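# Training compensation when a youth player moves before signing pro: who gets what?

I look after registrations for a semi-professional club, Marden, and we've had a claim land on us under our federation's training compensation rules. I'm after help reading the rule, as the wording is poor.

Facts as I have them:

- Player was registered with Skondmont from age 12 to 15.
- He then spent two seasons at Longo, the second one broken by a knee injury.
- He signed his first professional contract with us in July.
- Our category puts the total payable at $2,000 per full season of training.

Skondmont has claimed for four seasons. Longo has claimed for two. Our view is that Longo is owed less, as he was off their active list for 201 days of the second season. The registration season in our federation is 280 days, not a calendar year.

Two questions. Does the injury period reduce the amount? And does the 30-day payment period run from the contract date or from the day the claim arrived?

---

## Answer 1 (accepted)

Take the two points separately.

**Injury period.** In most versions of this rule the test is registration, not availability. If the player stayed registered with Longo through the injury, the season counts in full. "Active list" usually means the matchday squad list lodged with the competition — a different document from the registration record. Ask your federation for the player passport and read the start and end dates off that. If it shows a gap, the gap comes out. If it doesn't, you owe the full season.

Where a gap does exist, the calculation is pro rata on the registration season:

| Item | Value |
|---|---|
| Season length | 280 days |
| Days off the register | 201 |
| Days counted | 79 |
| Payable for that season | 79 / 280 × $2,000 = $564.29 |

Check whether your rule rounds to whole months first. Some do, and the figure changes.

**Skondmont's claim.** Count this one again. Age 12 to 15 can be three seasons or four, depending on whether the season of the 12th birthday is included and whether "to 15" means up to the birthday or to the end of that season. The passport settles it. Don't accept either club's count from a letter.

**Payment period.** Normally it runs from registration of the professional contract, which can be a few days after signature. A late claim doesn't restart it, although some federations won't charge interest for the time before the claim was received. Look for the word "due" in the interest clause.

---

## Answer 2

We had the same thing with a goalkeeper. Just offer them half and see what they say. Most small clubs would sooner have the money now than wait for a hearing. Get it in writing though.

> **Comment:** Careful with this. Under our rules a settlement below the set amount has to be lodged with the federation, otherwise the club can take your money and still file for the balance.

---

## Answer 3
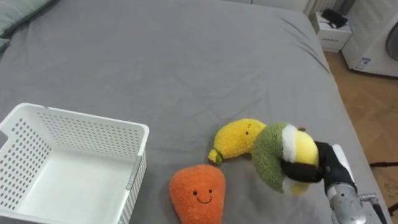
**Momel, July**

Agree with most of the accepted answer, but one thing is missing. Check whether the player was on loan at any point in those two seasons at Longo. A loan period is generally credited to the club that had him on loan, so a third club could turn up with a claim after you've paid the first two. The passport should list loans, but older entries are often incomplete — lower-level loans were kept on paper in our region and never keyed in.

Also ask whether the first contract is classed as professional under the rule. The usual threshold is whether the player is paid more than his expenses. If he is on match fees only, he may still count as an amateur and nothing is payable yet to anybody. The label at the top of the contract doesn't decide it.

On the dates, I'd work to the earlier one. Pay the part you don't dispute inside the 30 days, state in the covering letter which seasons it covers, and hold the rest until you have the passport.

> **Comment (original poster):** Passport requested. No loans that I know of, and he is on a weekly wage, so he is professional. Will post the season count once it comes through.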